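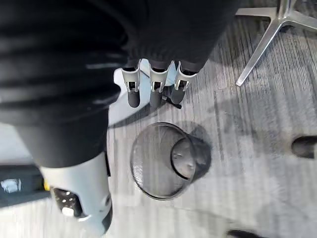

Office wastebasket

An office wastebasket is a small open container for paper and other dry trash, kept on the floor near a desk. Round models usually narrow toward the base. Wire mesh became common because it is light and stacks well – the Wullmont catalog for September lists it in 4 sizes.
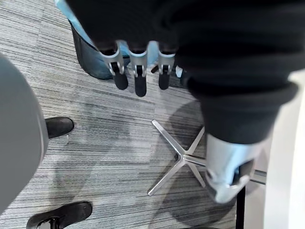

Solid-walled baskets hide their contents and hold back small scraps such as pencil shavings. They are sold mostly in dark colors, like the navy one standing on the gray striped carpet, and are wiped clean with a damp cloth.

Liners

Mesh baskets are often lined with a thin plastic bag folded over the rim. Semeo sells liners in rolls of 200 and 400. Paper-only baskets are generally left unlined.

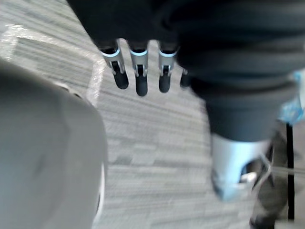 Crumpled light-blue plastic, at far right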